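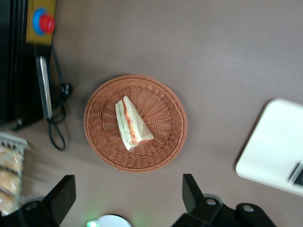
3.2 Serving baskets and wrapped items

October
By Livia Staniforth
Print this page | E-mail this page

Figure 3. A wrapped sandwich wedge in a round woven basket, seen from above.

The second part of the study looked at how single portions are set out for people who serve themselves. We recorded 1,772 portions over the study period at two staff canteens, Drundo and Jevico. Both sites sell sandwiches, rolls, fruit and small cakes. Both had used flat trays for everything until the year before our visits, when Drundo moved its wrapped goods into shallow round baskets. Jevico kept its trays. The menus were otherwise close enough to compare, and the two kitchens bought their bread from the same bakery.

A sandwich cut corner to corner and wrapped in clear film is an awkward thing to put down. It can stand on its crust with the point up, or it can lie on its side. In Figure 3 the wedge lies on its side at an angle in the basket, with the point toward one side of the rim and the film gathered in a fold at the broad end. The two slices and the band of filling can be seen through the wrap. We coded this position as "side, filling visible." A wedge standing on its crust was coded "upright," and one placed so that only bread could be seen was coded "side, filling hidden."

Of the 1,772 portions, 168 were sandwich wedges placed one to a basket. The rest were either other foods or wedges set out in groups, and they are treated in Section 3.3. Single wedges were most common late in the lunch period, when staff at Drundo spread out what was left so that the counter did not look bare. Staff were given no instructions about placement, and we did not move any item before coding it.

In 116 of the 168 cases the wedge was on its side with the filling visible. In 34 cases it was on its side with the filling hidden. The remaining 18 were upright. Upright wedges were less frequent than we had expected from the tray counts at Jevico, where standing them in a row was the usual practice. A row gives each wedge something to lean on. A single wedge in a shallow basket has only the base under it, and a woven base is uneven.

The weave matters in a second way. In baskets of the kind shown in Figure 3, the strands run out from the middle of the base like spokes, and the rim is rolled and stands above the base. Kitchen staff told us that a wrapped wedge slid less on this surface than on a smooth tray when it was carried to the counter. We did not measure sliding. They also said that crumbs and bits of label caught in the weave, and that the baskets took longer to clean than trays did. Three staff members at Drundo had started lining them with paper for rolls and cakes, but left them bare for anything in film.

Customers interviewed at the counter gave mixed answers. Most said they looked at the filling first and the label second. Several said that a colored filling helped them choose when they were in a hurry, and that a strip of something green at the edge of the bread made a sandwich look fresher. A smaller group said they did not like picking up a wedge when the film had bunched, as they could not tell whether it was sealed. The wrap was folded by hand at both sites, so the size of the fold varied from one portion to the next. We did not code fold size in this round.

Two limits should be noted. The coding was done from directly overhead, and a thin filling can be hard to name from color alone. An orange-red band might be tomato, salmon or ham. For this reason we coded only whether the filling could be seen, and took its type from the kitchen's list. Baskets were also coded one at a time, so the results say nothing about how a full counter looks to a person standing in line.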